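Home Care Questions I Get Asked a Lot

I look after the Nanwood side of our home care agency, which means I'm usually the one who picks up when a son or daughter calls in a mild panic at 7 in the morning. These are the questions that come up over and over. If yours is missing, call and ask for Sylvie!

How do I know if Mom needs help at home?

Look at the small stuff first. Is the mail piling up? Is there old food in the fridge? Is she wearing the same sweater every time you visit? One of those on its own may not mean much, but a few together are worth a talk with her (and with her doctor, if the change came on fast). 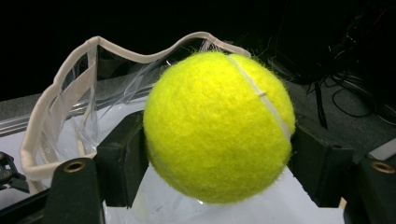 What is the shortest visit I can book?

Two hours. That's enough time for a shower, breakfast and a quick tidy, and plenty of families start right there. You can add time later without signing anything new.

Will it be the same caregiver every time?

Mostly. We match your dad with one main caregiver and one backup, and he meets both before we start. If the two of them are out sick on the same day I'll call you myself – I don't like sending a stranger to anybody's door without a heads-up.

What can a caregiver do, and what can't they do?

They can cook, do light laundry, help with bathing and dressing, drive to appointments, remind someone to take their pills, and sit and play cards all afternoon. They can't give shots, change a wound dressing or sort medications into the weekly box. For those you want a home health nurse, and I can tell you who to call.

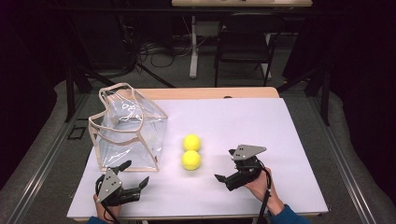
Clear tote bag and two tennis balls.

My father says he doesn't want anybody in his house. Now what?

Oh, I hear this one all the time. Start small, and start with something he already hates doing. For my own uncle it was changing the bed. Try not to call it "care" in the beginning if the word makes him bristle, but don't sneak it past him either – he should know who is coming and when. Give it a few weeks before you decide it's a flop.

Do you cover my area?

We cover Nanwood, Flirkau and the Plutside apartments, plus the houses out along Mendonça Road. Flirkau mornings fill up first, so ask early if that's what you need.

Paying for care
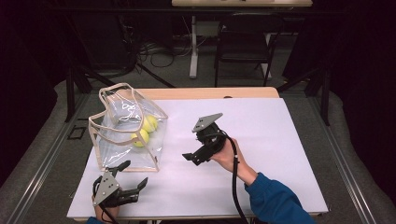 By Corrado Lo Presti, Billing

Hi, Sylvie handed me the money questions (thanks, Sylvie). I'll keep it short.

What does it cost?

It depends on the hours. A family with a few short visits a week pays nearly $700 a month with us. One of our fuller schedules, with help every day, came to $3,166 last month. I'll write up a quote for your own schedule before you commit to anything, and there's no charge for that.

Will insurance pay?

Long-term care policies often do, but read the waiting period! Many won't pay for the first stretch of care. Send me the policy and I'll go through it with you on the phone.

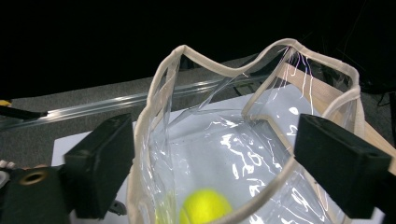
Tote with cream-colored binding.

Can I cancel a visit?

Sure. Let us know by 4 p.m. the day before and you won't be billed. After that we charge for one hour, and it goes to the caregiver who had set the time aside.

When do bills go out?

At the start of each month, by mail or email, whichever you picked on your form.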